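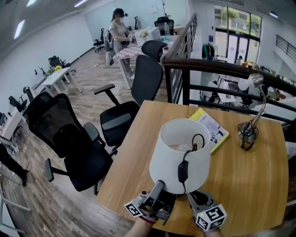 Standards & Good Practice

Grendstead group publishes its guidelines for hand-held gripper work

Fri 7 September

Anyone who has spent an afternoon moving household things from one end of a table to the other with a gripper in hand will know that the moving is the easy part, and that most of the small troubles come from cords, chairs, stairs and the person you didn't hear walking up behind you. It is good to see, then, that the Grendstead Robotics Forum has put its guidelines for hand-held gripper sessions out in the open, where anybody can read them and (we hope) borrow from them freely.

The guidelines run to six pages and have been in use in draft form since July at two member firms, Rorer and Kravets, both of which record demonstrations for home and office tasks. They apply wherever a person holds the gripper and does the job by hand, and they were written with ordinary rooms in mind – offices, kitchens, upstairs landings with a few desks on them – where other people are going about their day at the next table.

The longest section by far is the one on corded objects, and readers who have picked up a table lamp by its base with a pair of jaws, only to find the power cord looped over the shade and the switch swinging about in front, will feel that somebody has been listening to them. The forum's advice is plain enough. Corded items are unplugged before the first take and stay unplugged until the last one. The cord goes along with the object as part of the task, so the operator is asked to look at where it runs before lifting and to put the object down again if the cord has caught on anything. Tying the cord up neatly is allowed, but the session notes should say so, since a lamp with a tidy cord and a lamp with a loose one are quite different things to handle and whoever trains on the recordings will want to know which they are getting. A bulb that has been on is left to cool before anyone touches the lamp, and fabric shades are never gripped by the rim.

Then there is a friendly and rather thorough page about where to work. Tables next to a railing or a stairwell get special attention. The forum would like small and heavy items kept well in from the railing side, and nothing at all passed over the handrail, however convenient it may look. If there is a floor in use below, someone down there should be told when a session starts and when it ends. Chairs that aren't needed are pushed back far enough for the operator to take a full step in any direction, and power strips on the floor are moved to a wall or covered, with the cable taped down if it has to cross a walkway.

The section on people will probably be the most discussed. Operators wearing or carrying a camera pick up a good deal more of a room than the table in front of them, and the guidelines ask that everyone who shares the space be told beforehand, with a notice at the entrance for visitors. Faces of people in the background are to be blurred before recordings leave the site. Anyone who would prefer not to be recorded can say so without giving a reason, and the session either moves or waits. Rorer had already been doing most of this, while Kravets took up the entrance notice during the trial and says it will keep it.

Markers get a shorter treatment, though a useful one. The printed cubes on a gripper should be wiped and checked for loose corners at the start of each day, and the operator's sleeve, cuff or wristband should sit clear of them all through the movement. A cube that has been knocked is to be treated as out of place until the calibration has been run again, even if it looks perfectly fine, and takes recorded after the knock are set aside until that has been done.

There are limits on working time as well, and these changed a little between the draft and the published version. Operators should put the gripper down for a break of at least 5 minutes after every 3 tasks, and longer after tasks that keep the arm stretched out. The draft had counted takes, which Kravets found fussy to keep track of, and counting whole tasks seems to have suited everybody better.

It should be said that none of this is binding outside the forum's own membership, and the guidelines don't replace the electrical or workplace safety rules a site already has to follow. They say so themselves on the first page. Plakari, which runs shared work floors in Grendstead and joined the forum this summer, plans to hand copies to tenants who book space for recording, and has asked for a one-page version that could be pinned up beside a desk.

The short version is being drafted now. Comments on the full text can be left at the forum's front desk or sent in through its website, and members will go through them together at their next open meeting, where visitors are welcome and there will be coffee.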